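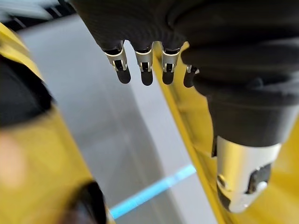

Four fingers with silver metal joint brackets, against a gray background.

Gusham Veterans Oral History Project: Common Questions

Who can give an interview?
Anyone who served in uniform, in any branch and in any job. Cooks, clerks and mechanics are as welcome as infantry. Spouses and children may record a family interview.

How long does it take?
Most sessions run 129 minutes or less, the length of one recording card. You can stop at any time and come back another day.

Do I need my discharge papers?
No. If you have them, bring a copy. We use them to check unit names and dates.

Can I talk about operations that were classified?
Please don't, unless you know the material has been released. Our interviewers will move on if you say you can't answer.
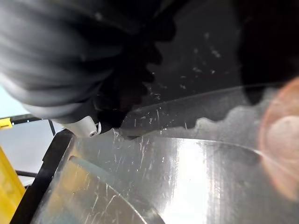 Clear plastic sheet, with a dark gripper finger at left.

Do you take letters, maps and photographs?
We scan them and mail them back. The limit is 500 pages per family. Medals, uniforms and weapons should go to a museum.

Who will hear my recording?
You choose one of 3 access levels when you sign the release form: open, reading room only, or closed for 10 years. You can change the level later in writing.

Will I get a copy?
Yes. Dagmar Bartoš mails a disc and a typed transcript to each veteran. Send corrections to the transcript within 10 weeks.

When is the next round of interviews?
September. Seul-gi Woo keeps the sign-up list.

Page updated April 17, 2025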